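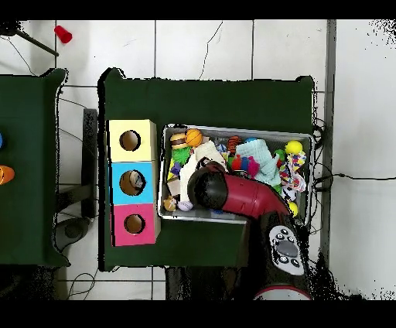
Nighat Zaidi objeta que a cor, num inventário, é quase sempre o último recurso de quem descreve, e que um catalogador escreve "amarelo" apenas quando lhe falta um nome melhor para a coisa. A objeção foi feita à primeira versão deste trabalho e merece ser tratada antes dos resultados, pois dela depende a maneira de ler todo o corpus. Se Zaidi tem razão, a frequência dos termos de cor mede a pobreza do vocabulário dos objetos e muito pouco a percepção da cor.

4.2 Os termos de cor nas fichas de inventário

O corpus Ritdale reúne 3943 fichas de inventário, redigidas em português nas ludotecas das redes Mava e Bilyk. Cada ficha contém um campo de designação, de preenchimento obrigatório, e um campo de observações, que é livre. Nenhuma das duas redes impõe uma lista de cores. Nas instruções internas da rede Mava lê-se somente que a descrição deve permitir "reencontrar a peça na prateleira", e na rede Bilyk não encontramos instrução alguma sobre este ponto.

Para a anotação seguimos o protocolo Curnutine, com uma modificação. O protocolo distingue os termos simples (azul, verde), os termos modificados (azul-claro, verde-escuro) e os termos derivados de um referente (cor de tijolo, cor de areia). Acrescentámos uma quarta classe para as expressões de dúvida, como "meio bege" ou "entre rosa e lilás", que no protocolo original são excluídas. Esta exclusão nos pareceu prejudicial: são 339 as fichas que contêm uma expressão desse tipo, e quase todas pertencem ao campo de observações, onde o catalogador escreve com mais liberdade.

A distribuição das quatro classes não é igual nos dois campos. Na designação predominam os termos simples, que aparecem depois do nome e antes da indicação do material. Nas observações, pelo contrário, os termos modificados são os mais numerosos, e a sua função é muitas vezes a de separar duas peças que têm a mesma designação. Um caso típico é o das fichas em série: o catalogador regista "cubo" na primeira, "cubo azul" na segunda e, quando chega um terceiro de tonalidade próxima, volta atrás e corrige a segunda para "cubo azul-claro". O modificador surge, portanto, por contraste com aquilo que já está inventariado — uma ficha isolada raramente o exige.

Observamos ainda uma diferença entre os matizes. "Amarelo" recebe um modificador com menos frequência do que "azul", e "rosa" aceita com facilidade "forte", "choque" e "vivo", enquanto "claro" é raro junto dele. É possível que o falante entenda "rosa" como uma cor já clara em si mesma, de modo que só o afastamento para o lado intenso precisa ser dito. Não dispomos de dados suficientes para excluir uma explicação pela norma da redação.

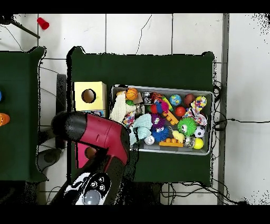 O problema da identificação mínima foi examinado num segundo momento, com dois grupos de catalogadores, um de 30 pessoas e outro de 31. Ao primeiro grupo pedimos uma designação para cada peça, sem outra indicação; ao segundo pedimos uma designação que distinguisse a peça de todas as outras do mesmo conjunto. Nos conjuntos em que a forma se repete e a cor varia, a tarefa do segundo grupo obriga a escolher entre duas estratégias. Para as caixas da Figura 4, ambas com um orifício redondo na face superior, "caixa com furo" não basta, e a distinção fica a cargo de "amarela" e "rosa". A presença de um modificador, "amarelo-clara" por exemplo, seria aqui informação excedente do ponto de vista da identificação. Apesar disso, alguns participantes do segundo grupo empregam o modificador em situações análogas, o que enfraquece a hipótese de um uso puramente contrastivo.

Com isso podemos voltar à objeção inicial. Ela descreve bem uma parte das fichas, em particular aquelas cuja designação é genérica ("peça", "objeto", "elemento"), nas quais o termo de cor compensa de fato a ausência do nome específico. Mas não explica as fichas em que o nome específico está presente e a cor também, e estas são frequentes na rede Bilyk. Nas fichas redigidas em fevereiro, mês em que a rede refaz o inventário completo, a cor acompanha o nome mesmo quando a coleção possui um só exemplar. Interpretamos este uso como um hábito de redação, transmitido de ficha em ficha por quem copia o modelo da anterior.

Uma limitação deve ser indicada. As fichas não registam a iluminação em que a peça foi examinada, e por isso as expressões de dúvida não podem ser atribuídas com segurança à cor da peça ou às condições de trabalho. Na secção 4.3 tratamos separadamente os nomes compostos com "cor de", cuja flexão apresenta dificuldades próprias.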